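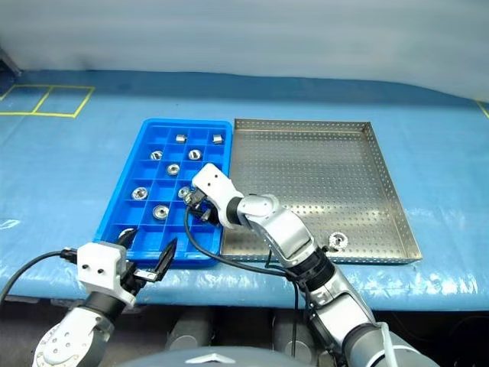 Station view: right gripper lowered into the blue compartment tray, one toothed ring on the floor of the steel tray.

Sestotico tray transfer, fault subset

README

What this is

This folder holds 108 episodes pulled from the Sestotico tray transfer recordings because something went wrong in them. The task is the same throughout: a two-armed robot moves machined metal parts between a divided plastic tray and a perforated steel tray. The full recordings were made at the Grorbridge workshop between January and March. The clean episodes ship separately as Sestotico base, and nothing in this folder is duplicated there.

If you want data for training a transfer policy, use the base set. This one is for people working on fault detection, grasp recovery or cell safety.

The main fault

Most of the subset comes from one problem, logged as cable drag. The right gripper cable hangs in a loop between the gripper and the arm. When the gripper goes down into a cell, the loop can rest on the wall of the blue tray. If the arm then moves toward the steel tray without lifting first, the cable pulls against the wall and the wrist turns a few degrees. The fingers close off center. On flat rings that usually means an empty grasp. On flanged parts it can mean a grasp on the flange only, and the part drops during the move.

The controller did not flag any of this. Wrist torque stayed under the stop threshold, and the gripper reported closed in both cases. We found the fault by comparing commanded and measured wrist angle after operators reported parts on the table.

In the worst episodes the cable caught under the tray rim and the tray moved with the arm. The yellow tape squares on the blue sheet are useful here as a fixed reference when you check for tray shift. Do not use the sheet itself, as it wrinkles and creeps during a session.

Other faults included

Double contact: a finger touches a divider and a part at the same time, and the grasp check passes on the divider.

Glare miss: the part detector picks a highlight on a rim as the part center. Worse on the steel tray, where the floor holes also produce false centers.

Left arm idle contact: the left gripper is parked open near the front of the blue tray and touches it when the tray shifts. There is no left arm motion command in these episodes, so any left wrist torque is from contact.

Safety note

During one session an operator reached in to free the cable while the arm was holding position. The arm was paused in software but the drives were live. When the cable came free, the wrist snapped back to its commanded angle. No injury. The episode is not in the set, but the rule that came out of it applies to anyone repeating this work: press the hardware stop before putting a hand over the table. A software pause does not count.

Files

episodes/ — one folder per episode, head video plus joint log
labels.csv — fault type, onset time, end time, arm
limits.yaml — torque and angle limits in use at recording
changes.txt — cell changes by session

Joint logs are sampled at 500 Hz. Video timestamps come from a different clock. Apply the offset in each episode folder before lining them up.

Labels

labels.csv has 1,190 rows. One episode can hold several faults, and a fault that stops and starts again gets a new row. Onset is the first sample where measured wrist angle leaves the tolerance band, so it comes earlier than anything you can see on video. Part type is not labeled.

Fix status

The Amrani cable clip moves the loop behind the wrist and was fitted for the last sessions. A lift check was added to the motion script in the same week, so the data cannot tell you which of the two helped more. Glare miss is still open.

Known problems

Some early episodes have no left arm torque. The column is present and filled with zeros.
Tray shift was labeled by eye.
The Drukik export tool drops the last row of labels.csv if the file has no trailing newline.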